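How does a robot learn to open a rice cooker?

A page for kids visiting the Lodley Robot Club. Grades 3 and up, but little brothers and sisters can listen in.

OK so first thing. A robot does not know what a lid is. Or a button. Or rice! You have to teach it, and telling it in words doesn't work very well. So we show it.

Showing means a person does the job while holding grippers. A gripper is a robot hand with two fingers. Squeeze, the fingers close. Let go, they open. Try it at home with two spoons, it's harder then you think.

Then we do it again. And again. Our goal for the rice cooker is 1000 tries. We had 991 when we wrote this page, so nine to go!! Some tries are bad. Lid slips, somebody sneezes. Bad ones get marked so the robot doesn't copy them.

How does the computer know where the grippers are? Patterns. Black and white squares, kind of like a checkerboard puzzle. A camera spots the pattern and the computer works out where the hand is and which way its tipped.
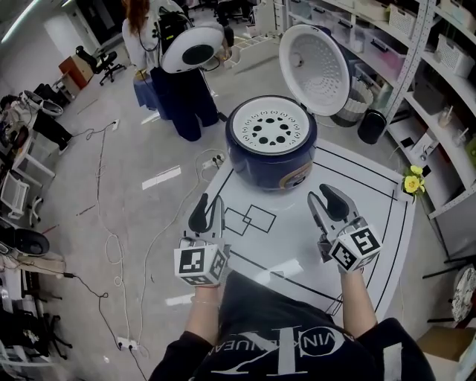 Lodley Robot Club / Gitby Team (home chores)

Look for the cubes with the patterns, one on top of each gripper. Lid is open, and the black tape on the table makes boxes and a border.

Words to know
Gripper: robot hand
Marker: a pattern a camera can find
Try: one go at the job, start to finish

Next job for Gitby Team is folding a towel. Starts in May. Bring a towel if you have an old one, small is fine.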